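Amegashie Room: Packing Surfaces and Small Packets
Gallery, updated 9 January 2024

Small-packet work at the Kekitz site: the surface, the packets and the notes that go with them.

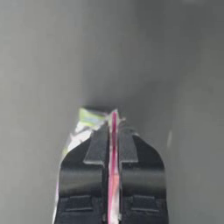
Packet and surface
Crumpled packet against plain gray. The gray is lighter toward the upper left and a little cooler and darker toward the right-hand corners. A soft shadow lies on it just past the packet.

The rest of this page is reference text for the room. It replaces the sheet that used to hang by the door, which still listed the old bin codes.

Surface finish
Small packets are handled over gray in this room. White was tried first. Clear film and white paper packets were hard to find on it, and the overhead tubes gave a glare line down the middle of every bench. Black showed dust within the hour and hid dark packets completely. Mid-gray is a compromise that suits most of the stock.

Keep the work area free of tape, pencil marks and adhesive residue. Residue is removed with a plastic scraper held flat, then a damp cloth. No solvent. Metal scrapers leave bright lines that later get mistaken for hairs or thread in the goods.

Crumpled packets
A crumpled packet is not rejected on appearance alone. Check the following in order:

Seal. Run a thumb along both end seals. Any lift at the corner is a fail.
Film. Hold the packet up to the light and look along the creases. A white stress line is acceptable. A pinhole is a fail.
Contents. Press lightly at the center. Loose contents should move. If they do not, set the packet aside in the query tray.
Print. The code has to be readable once the film has been flattened by hand. Reading it at an angle under the lamp is allowed.

Do not iron, roll or heat packets to improve them. Flattening by hand on the bench is enough for the scanner in nearly all cases. Foil-lined packets hold a crease whatever is done to them and should go to the hand-entry queue.

Light and shadow
Overhead light in the room is diffuse, with soft-edged shadows. The bench lamps are switched separately and are only needed for checking seals. Point the lamp across the packet at a low angle. A lamp directly overhead washes out creases, and damaged film then looks sound.

If a dark patch on the surface moves when the packet moves, it is shadow. If it stays where it is, wipe it. New starters spend a surprising amount of time cleaning shadows.

Bins and totes
Packets arrive in Zidus totes, the shallow type with the lid hinged on the long side. A tote holds up to 813 of the smallest packets when they are laid flat, and fewer when they have been tipped in. Tipping in is the main source of crumpling. The supplier has been told this and the January deliveries will show whether anything has changed.

Full totes go on the left-hand rack, part-used totes on the right. A part-used tote keeps its original card. Write the remaining quantity on the back of the card in pencil - pen does not come off the coated side, and the cards are reused.

Totes with a cracked hinge go back empty. Do not tape the hinge. The tape catches in the rack and the whole column then has to be pulled out from the back.

Labels
Outer labels are printed on Endidov stock, matte, in the narrow width. The glossy version is the same price and jams the printer. A roll is rated for 2,000 labels and the printer's own counter is not reset automatically when a roll is changed. Reset it by holding the feed key until the lamp blinks, then print one blank.

Place the label across the flat of the outer bag, clear of the fold. A label over a fold will scan on the day it is applied and then lift in the store. The store runs dry in winter and the adhesive does not like it.

Inner packets are not labeled in this room. If a packet has lost its printed code it goes to query, even when the contents are obvious.

Making up a set
Sets are made up on the gray surface and then bagged, in that order. Building the set inside the bag saves a few seconds and makes a missing item much harder to spot.

Lay the packets out with the seals facing the same way. Largest at the bottom, thinnest on top. Slide the stack into the bag from the long side, press the air out with a flat hand and close the strip from left to right. The strip clicks along its length. If it goes quiet for part of the way, open it and start again.

Sets containing a foil packet get that packet last, on top, printed side up. This keeps its creases off the film packets below.

The fill limit for an outer bag is 57 mm measured at the thickest point. The gauge block hangs on the hook at the end of the bench. Bags over the limit are split into two and both halves carry the same set number with a suffix.

Query tray
The query tray is emptied at the end of each shift. Each item in it needs a slip stating what was noticed. "Odd" is not sufficient. "Seal lifted at corner" or "code smeared, last digits unreadable" is what the next person needs.

Items with no slip are treated as unchecked and go back to the start of the line. They are not thrown away.

Cleaning
Surface: dry cloth at each change of stock, damp cloth at the end of the shift.
Racks: vacuum once a week, brush attachment only.
Lamps: wipe the cover when cold.
Scraper: replace when the edge is nicked. A nicked scraper leaves a ridge of adhesive behind it and the ridge collects lint.

Cloths are gray as well, which was a purchasing decision and not a good one. They are easily left behind on the bench. Blue cloths are on order for April.

Changes since the last version
Old bin codes removed.
Tote capacity corrected for the smallest packet size.
Printer counter reset added.
Bag limit now given as a thickness. The previous version gave it as a number of packets, and packet thickness varies too much between suppliers for that to work.
Foil packets moved to the top of the set.

Still open
The hand-entry queue has no written limit. At the moment it is worked through when the scanner line is idle, which leaves foil packets waiting over a weekend. A proposal to scan foil under a polarizing filter is being tested on the second bench.

The bag gauge has also worn at one corner. Use the opposite side until a new one has been cut.

Corrections to this page go in the red folder on the Amegashie Room shelf, with the section heading written at the top of the sheet.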